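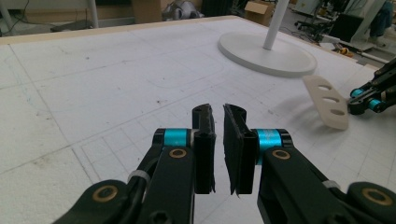 ガタティコ社の見学会に行ってきた
2025年10月21日

「ロボットはどこですか、と皆さん最初に聞かれます」

ガタティコの開発室で、スシル・サチデヴァさんは少し申し訳なさそうに言った。私もちょうど聞こうとしていたところだったので、口を閉じてメモ帳を開いた。

年に二回の見学会で、今回の定員は最大100人。受付でもらった紙には「次世代の器用さに触れる一日」とある。大きく出たものだと思いながら廊下を進むと、次世代の器用さは白い台の上にあった。人が手に持って使うグリッパーである。先に二本の指がついていて、手元で握ると閉じる。開発中の作業学習システム「フレモン」に動きを教えるための道具だそうだ。教えるのは人間、覚えるのは機械。いまのところ、立ちっぱなしで腕が疲れるのは人間のほうに限られている。

「人がこれで部品をつまんで、動かして、置く。その動作を記録して、フレモンに学ばせます。ロボット本体を一台ずつ操縦して教えるより、ずっと速いんです。始める前は私も半信半疑でしたが」

サチデヴァさんは機構設計の担当で、入社前は印刷機の紙送りをやっていた。紙を一枚だけ取るというのは大変難しい仕事だという。その話は十分ほど続き、面白かったのだが、同席した広報の方が二度時計を見たので割愛する。

では指の設計はどうか。

「いまの形が六代目です。初代はリンクの遊びが大きくて、握るたびに先がずれました。二代目は硬すぎて、一時間使うと手のひらが赤くなる。三代目については、あまり話したくありません」

話したくないと言われると聞きたくなる。しばらく粘ったところ、「指が閉じたまま開かなくなりました。役員の前で」とのことだった。四代目からは、軸まわりの部品を工具一本で外せるようにしたそうだ。役員の前で何があったのか、おおよそ察しがつく。

指先のパッドは消耗品で、減り方に人柄が出るらしい。力任せにつまむ人のものは早く傷み、慎重な人のものは長持ちする。「社内で誰のが一番傷むかは、皆わかっています。名前は言いません」と言いながら、サチデヴァさんは自分の手を見ていた。

台の前に立って作業を仕切っていたのは、データ収集を担当するウルミラ・ラワットさんである。こちらは話がたいへん速い。

「設計の人は指の話しかしないでしょう。でも、うちで一番手間がかかるのは同じことを繰り返す部分です。穴のあいた平たい板を一枚、取って、向きを変えて、渡す。これだけで先月から1147回。夢に出ますよ。夢の中でも板を渡してます」

1147回もやれば、もう機械のほうも覚えたのではないか。そう尋ねると、ラワットさんは実に気の毒そうな顔をした。

「板の角度が少し違うと、フレモンにとっては新しい板なんです。台のどこに置くかでも変わる。影の落ち方でも変わる。こちらから見れば同じ板ですけど、あちらはそのたびに初対面なので」

毎朝初対面というのは、上司だと思うとつらいが、部下でもやはりつらい。ラワットさんによると、コツは上手にやりすぎないことだという。熟練者が流れるようにこなした記録ばかり集めると、少し掴みそこねたときに機械がどうしていいかわからなくなる。そこで、つまみ直したり、持ち替えたりした記録も大事に取っておく。

「だから見学の方にも触ってもらうんです。皆さん、ほどよく下手ですから」

褒められたのかどうか判断がつかないまま、私の番になった。右手用と左手用を渡され、まず何も持たずに開閉を練習する。思ったより素直に動く。調子に乗って板をつまみにいくと、一回目は滑り、二回目は板ごと台の上を押していって、白い台に引かれた線を二つほど越えた。「いいですね」とラワットさんが言う。何がいいのか。「そういうのが欲しかったんです」。取材を長くやっているが、失敗をここまで歓迎されたのは初めてだった。

三回目でようやく持ち上がった。隣の見学者が小さく拍手をしてくれた。板を一枚持ち上げて拍手をもらえるのは、赤ん坊とロボットと、この日の私くらいのものだろう。

少し意地の悪い質問もしてみた。このままフレモンが賢くなると、お二人の仕事はどうなるのか。

「私は大丈夫です。指は減りますから」とサチデヴァさん。

「私は早く取られたいです」とラワットさん。「板の仕事だけでいいので、明日にでも」

導入先の話も聞いた。最初に使うのは取引先のブロジッツで、組み立て前の部品をトレーに並べる工程に入れる計画である。試験は12月に始まる。目標の成功率は80パーセント。残りはどうするのかと尋ねると、サチデヴァさんは「人が拾います」と即答した。ずいぶん正直な会社である。広報の方がまた時計を見た。

もっとも、サチデヴァさんにはこの数字に思い入れがあるようだ。

「高い目標を書くほうが格好はいいんです。でも現場の方は、どこで失敗するかを先に知りたがります。落とす場所が決まっていれば、そこに箱を置けばいい。どこで落とすかわからない機械のほうが困る」

ラワットさんが横から「うちの机の下にも箱を置いてほしい」と言い、サチデヴァさんは聞こえなかったふりをした。二人の間ではもう何度か出た話らしい。

見学会の最後は質疑応答だった。前の列の男性が、グリッパーは家でも使えるかと質問した。高い棚の物を取りたいのだという。サチデヴァさんは丁寧に、重さや配線のこと、記録用の機器をつなぐ前提で作っていることを説明し、結論として「踏み台をおすすめします」と答えた。会場で一番大きな笑いが起きたのはここである。

別の方からは、ドブソン方式の吸着ハンドと比べてどうか、という玄人らしい質問が出た。吸着は平らな面には強いが、穴のあいた板は空気が逃げるので苦手だという。「だから板で練習しているんですか」と聞かれ、ラワットさんは少し考えて、「最初に手元にあったのが、あの板だったんです」と答えた。サチデヴァさんが小声で「それは言わなくても」と言ったのが、マイクに入っていた。

帰りがけ、二人に次の見学会では何を見せるつもりか聞いた。サチデヴァさんは七代目の指、と言いかけて、まだ図面もないと訂正した。ラワットさんの答えは「別の板」。穴の数が違うそうだ。

ガタティコの次回見学会は来春の予定で、申し込みは同社の受付窓口まで。グリッパーの体験を希望する人は、申込書の備考欄に右利きか左利きかを書いておくと案内が早い。器用さの程度を書く欄はない。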